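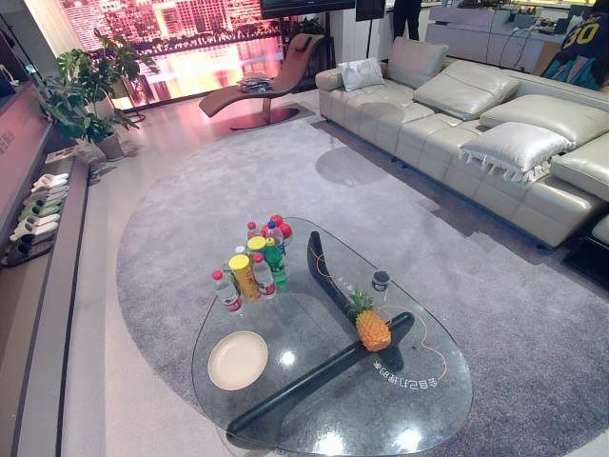 **The Geltarbridge Open Day** is a yearly demonstration of household robots held every March at the Nevell building in Geltarbridge. I've been to it four years running and I've ended up writing most of this page, so forgive me if it wanders a bit (corrections are welcome on the talk page, and Elis Watkins usually gets there first).

## Background

The day was started by Vasilis Zupan, who ran the workshop at Nevell and got fed up with showing visitors robots that stacked foam blocks. He wanted a living room. The first one was a borrowed sofa and a folding table in a corridor, and 33 people came, mostly relatives! By the year I first went there was a proper room set, and last time the sign-in sheet ran to 127 names.

Nevell does the hosting and the Chauvin group brings the software. There was a sister event at Plendosstead for two years, in a kitchen, but it stopped when the building was sold and I've never found much written down about it.

## The room

I love the room. It has a long light grey sofa, a shaggy grey rug big enough to go under the table and the sofa both, and a brown leather chaise with a wavy seat that everybody wants to sit on. Behind the chaise there's a big screen with a city skyline lit up pink and orange.

The coffee table is the bit people argue about. It's clear glass, kidney-shaped, on a glossy black base of two crossing curved bars, and it is a horrible thing to ask a robot to work on. Ceiling lights bounce off the top, the base shows straight through it, and depth cameras tend to look past glass and report the floor. Vasilis chose it on purpose. His view is that people do own glass tables, so there you go.

## The table task

The main demonstration is clearing and setting the table. Drinks bottles are grouped together on the glass, with a plate and a piece of fruit set apart from them, and the robot is asked for one thing at a time. It might be told to fetch the green bottle, or to put the pineapple on the plate. The pineapple is a small one laid on its side, leafy crown and all, and I think it's the best object of the lot – do you hold it by the body or the leaves? I've watched teams try both.

Bottles are harder than they sound. Two of them are clear with red caps, and clear plastic standing on clear glass gives the cameras very little to go on. A tight group also means the gripper has to get its fingers in between without knocking the neighbours, and a tall bottle goes over at the slightest nudge.

Each run gets 9 minutes, and an object counts if it ends up where it was asked for and is still upright (fruit excepted). The best run I've seen was a Chauvin one that managed 7 requests before the bell.

## Visiting

Doors open at ten in the morning and the first run is at half past. Get there early if you want to see anything, as the good standing places go quickly. You can ask questions between runs, and the teams are lovely about it, even the daft ones I come up with. Afternoons are quieter and that's when visitors get to pick the requests themselves.

## Disputed points

Elis has the first open day down as a workshop evening and wants it left out of the numbering. I've kept it in for now. The Plendosstead dates also need a source, so if you kept a programme, please add it.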